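Stistlow Community Water Supply
Progress report to Trullier Fund, second period

Summary

Work on the replacement of the upper distribution main continued through the period to August. The pipe between the spring chamber and the Kostton Lane junction has been laid, pressure tested and backfilled. The lower section, from the junction to the village tank, is behind programme by 3 weeks owing to late delivery of fittings. The budget remains within the approved total and no change to the grant is requested.

Works completed

A length of 870 metres of polyethylene pipe is now in the ground. Joints were made by electrofusion, and each one was marked and logged before the trench was closed. The first pressure test failed at a valve chamber near the top of the lane. The fault was traced to a flange gasket seated off centre; the gasket was replaced and the second test held for the full period. Test sheets are attached as Annex A.

The old cast iron main has been left in service as a fallback. It will be isolated once the lower section has passed its own test, and then capped at both ends. Removal was considered at the application stage and ruled out on cost.

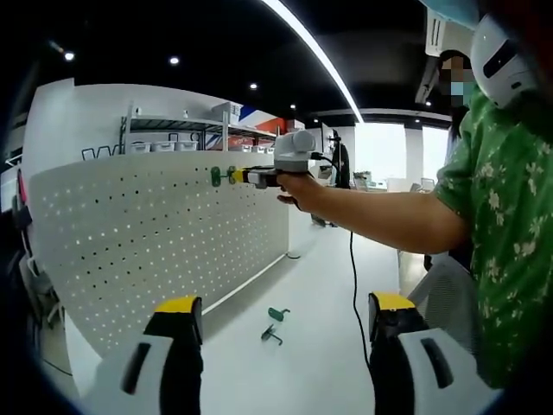 Leakage on the old main remains the principal concern in the meantime. Night flow readings, taken at 3 a.m. at the tank inlet, show losses of around 30 per cent of the water leaving the spring chamber. This is slightly worse than the figure in the application and is consistent with a dry summer -- ground movement along the lane has been noticeable, and two repair clamps were fitted in July. The readings will be repeated after changeover so that the saving can be reported on the same basis.

Delays

The fittings for the lower section were ordered from Van den Broek in the spring. The reducers supplied were of the wrong pressure rating and were returned. Correct parts have since been received and checked against the drawings. The contractor has agreed to carry out the remaining trenching without a standing charge for the lost time, subject to access across the lower field being available after harvest.

Water quality

Samples were taken at the tank outlet and at the highest property on the supply. All results were within limits. Turbidity rose briefly when the new section was flushed, and households were told in advance to draw off water for drinking. The ultraviolet unit was serviced and its lamp changed.

Expenditure

Spending on pipe and trenching is slightly under the estimate. Reinstatement of the lane surface cost more than allowed, as the highway authority asked for a deeper sub-base at the junction. The difference has been met from contingency, of which just over half remains.

Next period

Trenching of the lower section, connection to the tank, chlorination and changeover. Meters will be fitted at the junction and at the tank inlet. Annex B gives the revised programme.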